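Keep the Dull Recordings

We collected 1,931 recordings for the Skarivard project at our Barnitz site, all by hand, with people carrying the grippers. A reviewer wanted 479 of them thrown out for having too much waiting in them. I think that would be a mistake. An open gripper over a bare table is a state the system has to learn too.
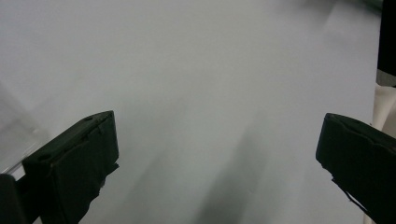
What trimming costs

Cut the waiting and every example starts with a reach. The system never sees a pause while the other hand works. 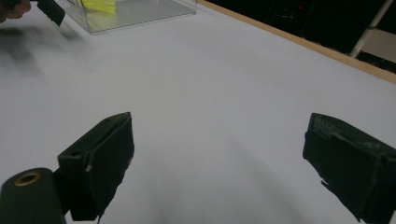 I would trim the long stalls, the ones over 62 seconds, and leave the rest alone. Storage is cheap. Going back to record pauses on purpose would take us until February, and they would look staged.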